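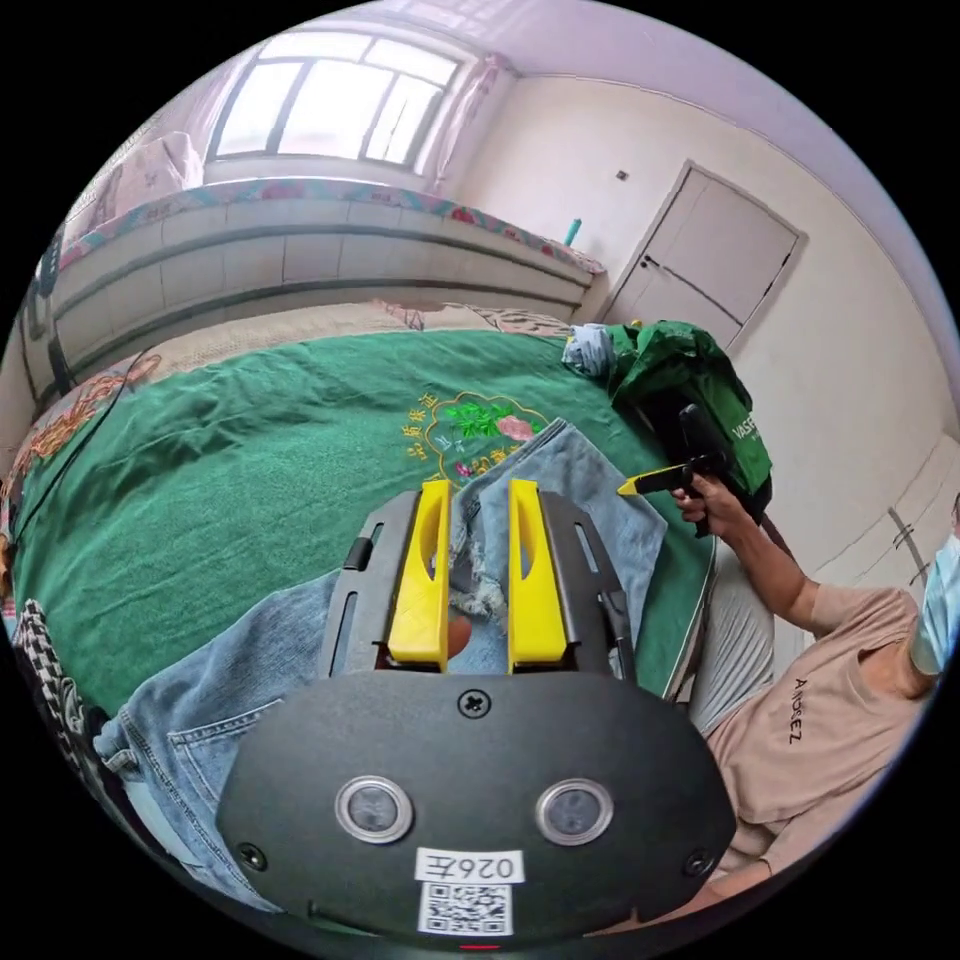 ¿Cuándo conviene tratar con cal el agua de un pozo? Cuando la dureza supera lo que admite la instalación y el caudal justifica gestionar los lodos, según Natalia Mendoza, responsable de aguas en Rikar.

Mendoza trabaja en Urnon, donde el pozo municipal se perforó en 1894 y sigue en servicio. «El acuífero es calizo y la alcalinidad es alta. La cal precipita el bicarbonato cálcico; el magnesio exige un pH mayor y más reactivo», explica.
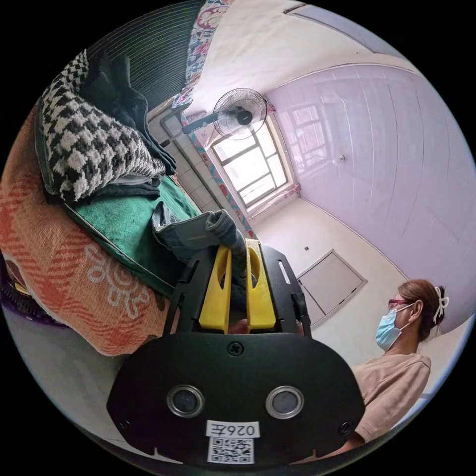
La dosis se fija con un ensayo de jarras. El depósito de mezcla trabaja a 60 revoluciones por minuto en la fase lenta. «Si se sube la velocidad, el flóculo se rompe y el filtro de arena lo paga», dice. La arena se cambió en junio.

Fulgencio Alvarado, que lleva la explotación, añade el dato del contador: 1319 metros cúbicos en el último ciclo de filtrado.
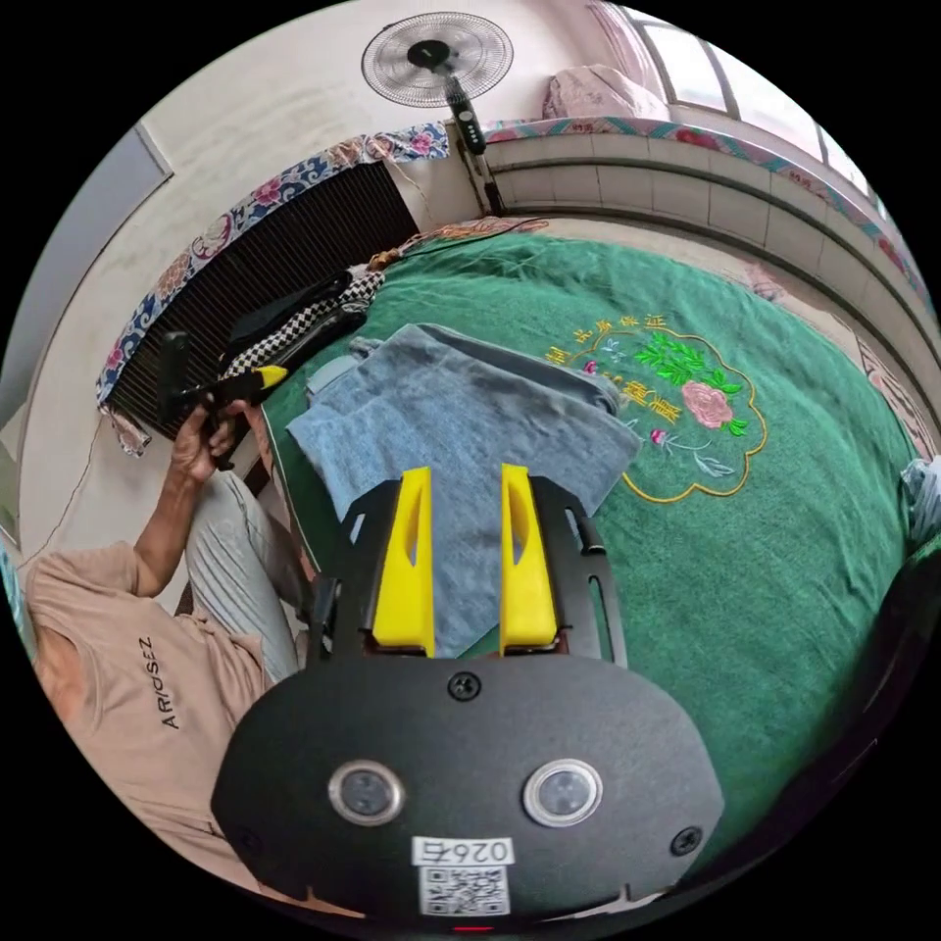 El lavado a contracorriente dura 18 minutos y se hace de madrugada, con la demanda baja. Alvarado preferiría acortarlo. Mendoza no lo recomienda mientras la turbidez de salida siga oscilando.

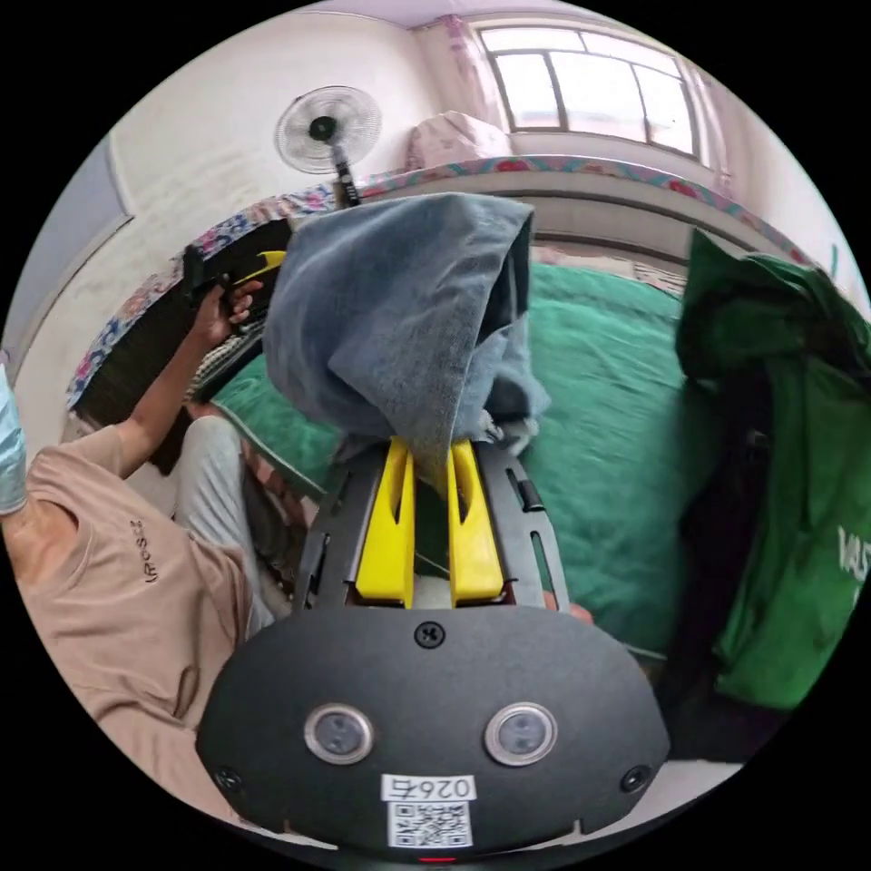
## Lodos

El carbonato se espesa y se lleva a Pacheco para enmienda de suelos ácidos. «El límite es la humedad de la torta», señala Mendoza. El filtro prensa, un Hireo de segunda mano, no tiene recambio de placas.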